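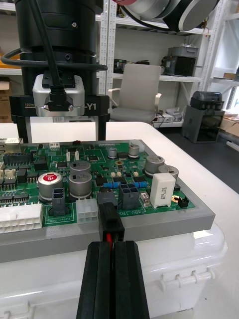
The black plug with the red wire at the header marked 48V IN.

Gurent 48 V Driver Board and Zein Harness Set
Reviewed by Elie Boutros
September 14, 2020

I bought this board to replace an older one from Gremance that had a cracked input header. The Gurent costs $300, and the Zein harness set that goes with it is another $102. You can buy the board alone and make up your own leads, but I wanted to judge the two together, so this review covers both.

The board came in an antistatic bag inside a plain carton. The harness set was in a second bag with a folded sheet showing which plug goes where. The sheet is small and printed in gray, and I ended up copying it out by hand at a larger size. A PDF is on the seller's site under part number 2999. Print that one and leave the sheet in the bag.

Layout
The board is green with white lettering, and the connectors I use most are along the front edge. The main power header is black, and 48V IN is printed right next to it. I like that the label is on the edge side, where it stays readable after the plug goes in. The black housing next to it is close, though. With thick fingers it is a tight fit, and I would plug in the power lead before its neighbor.

There are several tall silver capacitors in the middle and to the right, so any lead that crosses the board has to go around or over them. I routed mine around. Treat the capacitors with respect when you unplug things. Switch off the supply, wait, and check with a meter before you put a hand in there.

Plugs and wires
The plugs in the Zein set are the best part of it. Mine all had straight contacts and none of the wires pulled back when I tugged on them. The housings are stiff, and new ones need a firm push straight down. If a plug goes in at a slant, take it out and start over. I forced one on the old Gremance board and that is how the header got cracked.

The long leads are 400 mm. For a bench that is fine. Inside my cabinet they were too long, and I had to fold the extra back and tie it. A shorter version would sell, I think.
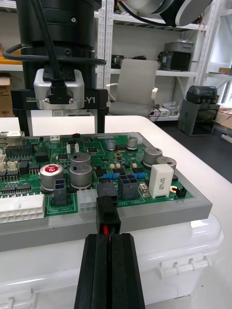 Can the harness be used without buying a crimp tool?
The leads come with the contacts already crimped and seated in their housings, so you only need a crimp tool if you plan to shorten a wire or change a plug.

Support while you work
This matters more than I expected with a board this full. Pushing down on a connector at the front edge puts a bending load on the board, and if the middle is all that's held, the edge gives. I tried it on a foam mat first and didn't like the flex. A rigid tray with a rim, set on something that won't slide, is much better. I also found it easier to work with the board raised a little from the table.

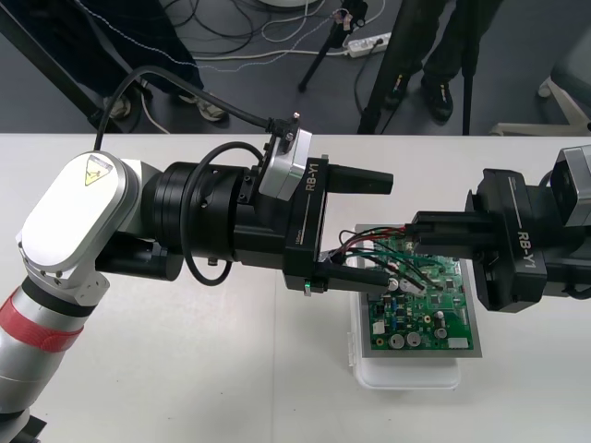 Colored wires on the board, with the work set up on a white tabletop.

Wire colors
The set uses different colors for different leads, which helps with tracing. The weak point is that the chart lists them by two-letter codes and the key to the codes is on the back. I put a strip of labeled tape on each lead near the plug. It took half an hour and I have been glad of it since.

Compared with the Zokora
I had a Zokora board for a few weeks in March. It is cheaper and its connectors are spaced farther apart, so it is the easier board to wire. The lettering on it is poor, and two of the headers had no label at all. If you wire a board once and never touch it again, the Zokora is good enough. I pull mine out often and I prefer the Gurent.

What I would change
A bigger chart, a shorter lead option, and a few millimeters more room beside the power header. The carton could also use a spare housing or two, as the Zokora has.

Four stars for the board, four for the harness set. I have ordered a second set of leads to keep in the drawer.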